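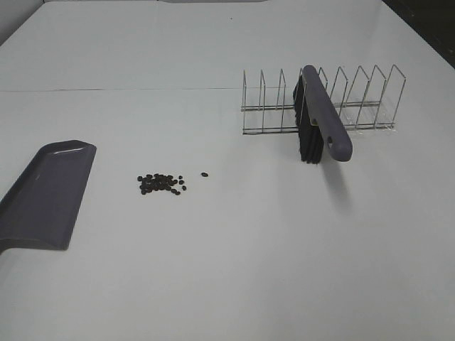

Care and Cleaning › Section 4: Sweeping Up Dry Spills

Search this manual Go

This section explains how to clean small dry spills from a Banness table top with a hand brush and a dustpan. It is valid for all white tops sold after June. Please read Section 3 first if the spill is a liquid.

4.1 Before you start

1. Move cups, papers and other light things to the far side of the table. A wire rack can stay in place if nothing has rolled under it.
2. Check that the brush and the pan are clean and dry. Old grease on the bristles will leave gray lines on the white surface.
3. Lay the dustpan flat, with the wide lip toward the spill. Leave a small space between them, so that the brush has room to work.

Note: Beans, seeds and dry grains roll easily. Do not blow on them and do not use a cloth.

4.2 Sweeping

4. Hold the brush low, with the bristles just touching the table.
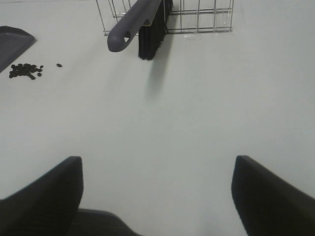 5. Begin with the single pieces that lie away from the heap and bring them in to the others with short, slow strokes.
6. Hold the pan down with your free hand and sweep the whole heap over the lip.
7. Tilt the pan backward a little before you lift it – otherwise the round pieces come out again.
8. Look along the table from the side. Dark crumbs are easy to see in this way.

Caution: Never press the lip of the pan down and push it across the surface. It can leave a scratch which cannot be polished out.
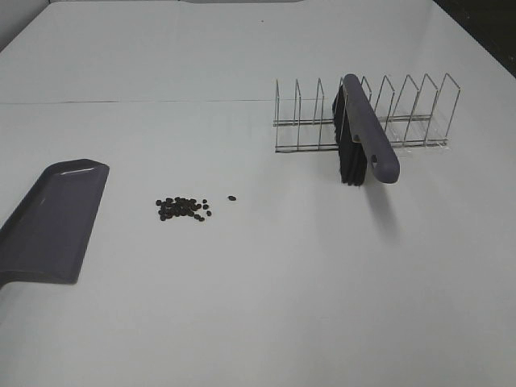

Fig. 4-3. Dustpan with the lip turned toward the spill.

4.3 After sweeping

9. Empty the pan. Food that has been on the table should not go back in the jar.
10. Shake the brush over the bin and hang it up. Do not store it standing on the bristles.

If the bristles stay bent, order a new brush from Kodetti, part number 1580.

Text: Gunhild Kárason. Revised 29 December 2020.

Filed under: Table tops, Daily care, Brushes and pans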